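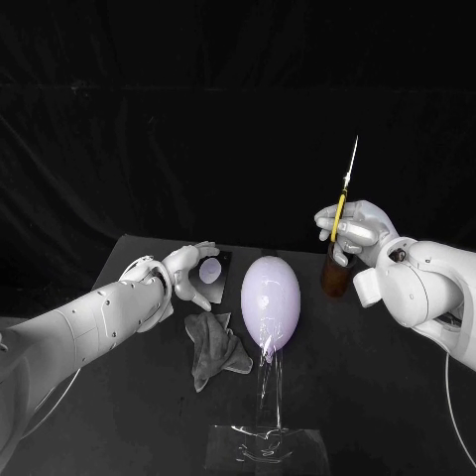

Small objects on a dark tabletop, with a black curtain behind.

Why Does Wrapping Crinkle?
By Efua Kwofie, April 2022

Have you ever tried to open a snack really, really quietly? I have! I was on the bus with my cousin Araba, she was asleep on my shoulder, and I had 20 minutes to go and a bag of chips in my lap. I pulled at the top as slowly as I could. Crackle, crackle, pop. She woke up and ate half of them.

So where does all that noise come from?

Try this first. Take a sheet of paper and hold it by two edges. Push your hands together a little bit and the paper makes a nice smooth hill. No noise, or hardly any. Now scrunch it into a ball (go on, squash it!) and you'll hear lots of crackling.

When you scrunch a sheet, it can't bend smoothly everywhere at once. It gets pushed into little dents and sharp folds. Each dent holds its shape for a moment while you keep squeezing, and then — snap! — it flips into a new shape. That tiny flip shakes the air, and shaking air is what your ears hear as sound.

One flip makes one click. A big scrunch has loads of clicks, some loud and some soft, all tumbling on top of each other, and we call that a crinkle.
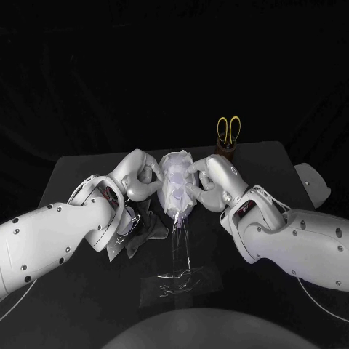 A sock doesn't do this, and neither does a T-shirt. Cloth is made of threads that can slide past each other, so it just flops over when you bend it. Paper and shiny plastic are stiffer. They hold out for as long as they can and then give way all in a hurry.

Thickness matters too. Tissue paper is very thin, so it makes a light, whispery rustle. A stiff chip bag makes a sharper crackle. My neighbor Wilma Van den Broek keeps old wrapping paper in a drawer, and she swears she can tell which kind you're touching from the next room! I tested her last August and she got 3 out of 3.

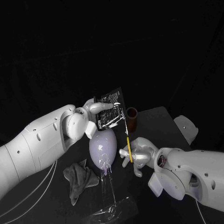
If I open a bag very slowly, will it be quieter?
Only a little. Going slowly spreads the clicks out, so there are fewer of them each second, but each dent still snaps quickly when its turn comes. The noise just lasts longer.

Want to try some more? Scrunch a sheet of paper, flatten it out, and scrunch it again. Listen for whether the second time sounds softer. Then do it with tissue paper, and then with a clean, empty chip bag.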